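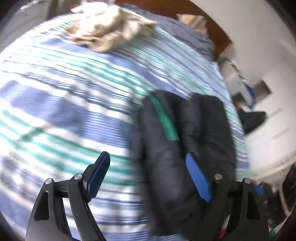 Bed with striped duvet.

Section 4. Before your first run with the Fomura watch

This section is for members of the Millaton running group who received a Fomura watch in March. It explains how to charge the watch, connect it with your phone, and prepare it for the Tuesday-length and weekend-length routes. Please read the whole section one time before you begin. The set-up takes 40 minutes if the battery is empty, and most of this time is charging.

4.1 Charging

1. Clean the four metal points on the back of the watch with a dry cloth.
2. Put the watch on the charging plate. The side buttons must look to the cable.
3. Connect the cable to a wall charger or to a computer.
4. Wait for the short vibration. A battery sign comes on the display.
5. Leave the watch on the plate until the sign is full.

Note: If there is no vibration, turn the watch half around and try again. The plate accepts the watch in one direction only, but the magnet holds it in both.

Caution: Do not charge the watch when it is wet from rain or sweat. Dry it first, also under the strap.

4.2 Connecting the watch with your phone

1. Switch on Bluetooth on the phone.
2. Open the Fomura app and choose Add Device.
3. On the watch, press and hold the upper button for 3 seconds. A number appears.
4. Compare the number on the watch with the number on the phone. If they are the same, press Accept on both.
5. Keep the two devices close to each other until the app shows your name.

Do not connect the watch from the Bluetooth menu of the phone. The phone will say that it is connected, but the app will not find it. If you already did this, remove the watch from the Bluetooth menu and start again with step 1.

Members who had the watch from another runner must reset it before connecting. Go to Settings, System, Reset, and confirm two times. All old runs on the watch are deleted. Ask the previous user if he or she has saved them.

4.3 Personal settings

1. In the app, open Profile.
2. Enter your year of birth, height, and weight.
3. Choose the wrist on which you wear the watch.
4. Choose miles or kilometers. Our route sheets are written in miles.
5. Open Heart Rate and enter your highest heart rate, if you know it from a test. If you do not know it, leave the field on Automatic.
6. Press Save, then pull the screen down to send the settings to the watch.

Note: The automatic value is calculated only from the age, and it can be quite wrong for one person. If the watch tells you that an easy run was "very hard" and you could talk the whole way, the value is probably too low. Run with it for a few weeks before you change something.

4.4 Wearing the watch

Wear the watch one finger above the wrist bone. The strap should be firm, so the watch does not slide when you move the arm, but it should not leave a deep mark. In cold weather put it under the sleeve, on the skin. On top of a jacket the heart rate is not measured.

Caution: If the skin becomes red or itches, take the watch off and wash the strap with water and mild soap. Rinse it well. Wear the watch again only when the skin is normal.

4.5 Loading the group routes

The group has two routes that are ready to load. The Fledville loop is flat and starts at the parking lot by the bridge. The Sproģis hill route is longer and has a climb of 139 feet in the second part. Veronica Anghel keeps both files up to date and changes them when a path is closed.

1. In the app, open Routes and choose Join a Group.
2. Type Millaton and send the request.
3. Wait until the request is accepted. Veronica usually looks at them in the evening.
4. Open the route you want and press Send to Watch.
5. On the watch, open Run, Routes, and check that the name is there.

Note: Some watches cannot write the letter ģ and show an empty box in the name of the hill route. The route itself is fine. It is the one that begins with "Spro".

If a route was changed after you loaded it, the watch does not get the new one by itself. Delete the old route from the watch and send it again.

4.6 Setting the run and walk intervals

Members in the run-walk group need also this part. Others can go to 4.7.

1. On the watch, open Run, then Intervals.
2. Set Run to the number of minutes your group leader gave you.
3. Set Walk to one minute.
4. Set Repeat to Until Stopped.
5. Choose Vibration, Sound, or both.
6. Press the lower button to save.

Please choose Vibration when you run in the group. When many watches make sounds at different moments, people begin to walk at the wrong time and others run into them from behind.

4.7 Starting and finishing a run

1. Go outside, away from high buildings, and open Run.
2. Stand still until the satellite sign stops blinking. The first time this can take roughly 26 minutes shorter than the charging, so plan for it and come early.
3. Press the upper button to start.
4. Press the same button to pause, for example at a road crossing.
5. To finish, pause first, then hold the lower button until you feel two vibrations.
6. Choose Save.

Caution: If you choose Discard, the run is gone. It cannot be brought back from the watch or from the app.

Caution: Do not look at the display when you cross a street or run down the stairs at the bridge.

4.8 If something does not work

The display is dark and does not react: charge the watch, then hold both buttons until the start picture comes.

The distance is too short: the run was probably started before the satellite sign was steady. Check also that Power Saving is off.

The run is on the watch but not in the app: open the app, keep the watch near, and pull the screen down. If it still does not come, restart the phone. Do not reset the watch, or the run will be lost.

The heart rate jumps up and down: make the strap firmer by one hole and clean the glass on the back.

Continue with Section 5, Sharing your runs with the group.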